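Chapter 4

Who Decides? How Schools and Districts Make Their Plans

Most of us can remember a morning at school when something had changed and no reason was given. The bell rang ten minutes later than it used to, or the side gate was locked, or the French teacher had become the French and geography teacher over the summer. As pupils we shrugged and got on with it. Now that you are preparing to work in schools yourselves, I would like you to stop shrugging, and to spend a little time with me on the question of where such changes come from.

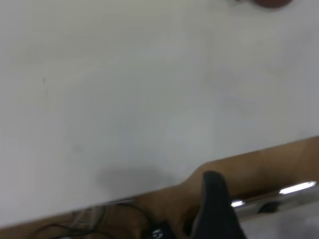 The honest starting point is that a school plan has several parents. A head teacher writes one version, usually late in the evening and usually in March, when the budget figures arrive. The district office has its own version, and so (in a quieter way) do the parents, the bus company and the people who cook the lunches. By the time a plan reaches the classroom it has been pulled about by all of them, and I think it is rather a wonder that so many plans hang together as well as they do.

We shall spend much of this chapter in Trindmont, a district of small towns and long bus routes, where Dulce Tlapale was head of planning during the years we are interested in. She had 1,623 pupils to think about, and a map on her wall so covered in pins that the paper had begun to sag. Her great headache was the length of the lesson. The older schools taught in blocks of 90 minutes and were fond of them. The newer ones wanted shorter periods and more of them, and both sides could explain, at some length and with real feeling, why the other was mistaken.
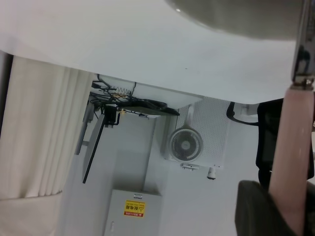 Figure 4.1 Cables beneath the edge of a white table.

You may think a timetable is a dull thing to quarrel over, and I thought so too before I sat in on my first timetable meeting. But a timetable settles who eats when, who teaches in the draughty room, and whether a child from the far end of the valley can stay for choir. Move one lesson and you will hear about it from people you have never met! 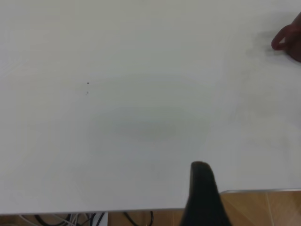 Ásdís Mogensen, who taught at the Ayala school for most of her working life, kept a diary through the whole business and has kindly let me quote from it in section 4.3. Her entries are short and often cross. She wanted to know why teachers were asked for their views after the printed plan had gone out, and it is a fair question – one we shall come back to when we look at the difference between consulting people and informing them. The two words are used very loosely in school letters, and I would ask you to be stricter with them.

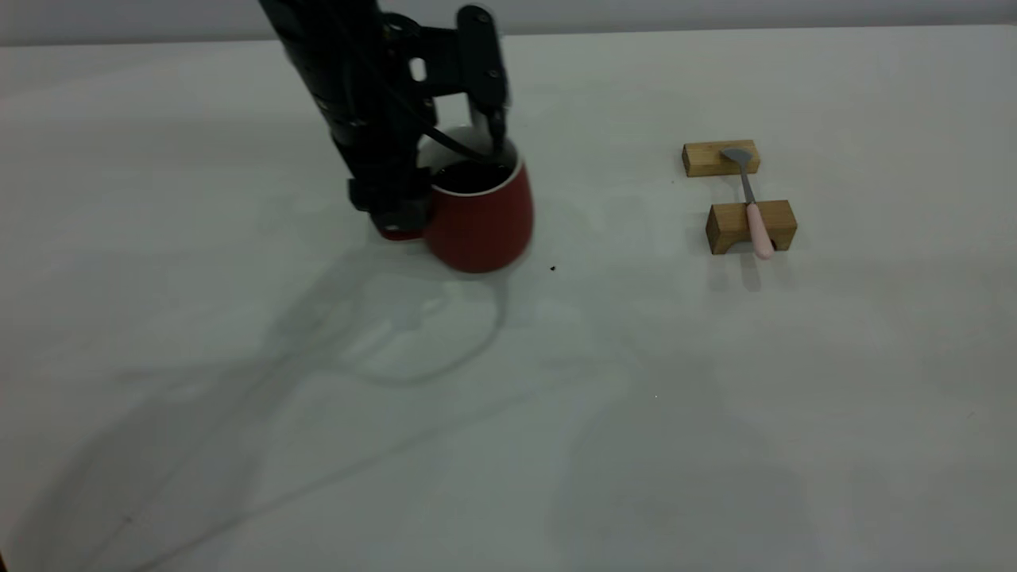
Figure 4.2 A red mug on a white tabletop, held by a black robotic arm.

Before you read on, try to find the most recent plan for a school you know well. It may be on the school's website, or you may have to ask at the office, where they will probably be pleased that somebody is interested. Read it through once without making notes. Then go back and mark every sentence that says who will do a thing, and every sentence that leaves this out. Keep your marked copy by you, as we shall need it for the exercise at the end of section 4.1, which begins with the district's first draft.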